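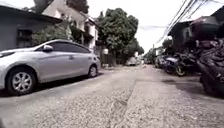

Joanne Tunstall wrote to us in January to say that her last shopping cart had given up a wheel four blocks from home, with a turkey on board, and was there any chance that ours would do the same? We wrote back that we couldn't rule out anything where turkeys were concerned. She bought one anyway, in green, and has written several times since, mostly on the subject of the pocket. More on the pocket later.

The Etley Shopping Cart

The Etley is a two-wheeled cart for people who walk to the store and would like to walk back with more than they can carry. It has a steel frame, a canvas bag, a handle and a stand. It doesn't fold into a cube or play music. It can't be ridden, although we know of at least one customer's grandson who disagrees.

We make it at Skemilard, where we have also made laundry carts, garden carts and, for one unhappy year, a golf cart for people who didn't play golf. The Etley is the one that stuck. It replaced the Bellamy, which some of you still own and write to us about in terms usually kept for a first dog. The Bellamy was a fine cart. It also weighed as much as a first dog, and the Etley doesn't.

The bag

Waxed cotton canvas, double stitched at the corners, 53 quarts. Put another way, it takes a week of groceries for two people who cook, or a week of groceries for one person who went to the store hungry. The bag lifts off the frame by two hooks and can be carried into the kitchen by its own straps. Put the potatoes in first. We print this inside the lid and people still put the eggs in first.

The lid closes with a drawstring and a flap. Rain will stay out for the length of a normal walk. If you are out in the kind of rain that gets a name, the bread will suffer, and so will you.

Colors are green, navy and a third one that the catalog calls Oatmeal. Oatmeal shows everything. We suggested dropping it and received more mail than we have ever had on any subject, so Oatmeal stays.

The wheels

Solid rubber tires, so there is nothing to pump up and nothing to go flat. The wheels are larger than the ones on most carts, and that matters more than any other thing on this page. Small wheels find every crack in the pavement and stop in it, and your arm finds out a moment later. Larger wheels roll over. They will climb a curb if you turn around and pull the cart up backward, and they'll take stairs the same way, one at a time, with a noise your downstairs neighbors will come to recognize.

Each wheel comes off with a push pin. You may want to do this if you keep the cart in the hall closet and also own coats.

The handle

Ash, oiled, with a slight bend. It adjusts to three heights. The lowest suits most people up to average height and the highest suits people who get asked to reach things at the store. The middle one suits everybody a little, like a hotel shower. The knob that holds the height is brass and should be done up firmly. Finger tight is fine for lettuce. For cat litter, give it another half turn.

The pocket

There is one pocket, on the back, sized for keys, a phone and a list. Early carts had it on the front, where it looked better and where anyone standing behind you in line could admire your keys. Joanne Tunstall was one of the people who mentioned this. The pocket moved to the back and gained a zipper. She has since asked for a second pocket, for coupons, and we are thinking about it in the slow way that we think about things.

What it carries

Load limit: 200 pounds on the frame with the bag removed. We tested it with sacks of sand, and it held them without complaint, though the person pulling it did not. Nobody should be taking 200 pounds of anything home on foot. With the bag on, the limit is whatever you can fit in it and still want to pull uphill, and the straps will tell you you've overdone it some time after your shoulder does.

In the box

One frame, one bag, two wheels, two push pins, one handle, one knob, and a small tin of wax for the canvas. There's also a sheet of instructions with seven steps. Step four is the one where people put the axle on backward. The cart will still roll, but the stand won't touch the ground, and the whole thing will lie down the first time you let go of it. If yours is lying down, go back to step four.

Looking after it

Wipe the bag with a damp cloth. Don't put it in the washing machine. If you have already put it in the washing machine, let it dry on the frame so that it at least remembers what shape it was, then rewax it with the tin and a hair dryer on low. It will smell like a saddle for a day or two.

A drop of oil on the axle at the change of seasons keeps the squeak away. Some owners have told us they like the squeak, as it lets the household know that somebody ought to come and hold the door.

Guarantee and spares

The frame is guaranteed for seven years and the bag for three. Wheels, pins and knobs are sold separately and will also fit the Bellamy. The handle won't. We tried.

If you want something smaller, look at the Seltavden, which is the same idea with a shorter bag and a flat back that stands against a wall. It's meant for apartments and for people with better self-control at the bakery.

Last updated: 19 September 2020

Comments

greenbag_owner
Had mine since spring. Curbs no problem, gravel not great. I did step four wrong and then did it wrong again. Good cart.

Marty P.
Does the Etley bag fit a Bellamy frame? My frame will outlive me but the bag has had it.

Skemilard
Marty, it does if you move the lower hooks. Write to us and we'll send the brackets.

Joanne Tunstall
The second pocket doesn't need a zipper. A flap would do. I am only mentioning it.

D. in the hills
Went for Oatmeal. Dropped a jar of beets in it on the first trip. Is there a color called Beet?

Lorraine
I use the lowest height and I'm not short, so don't go by the page, try it with your own shoes on. The wax tin is too small.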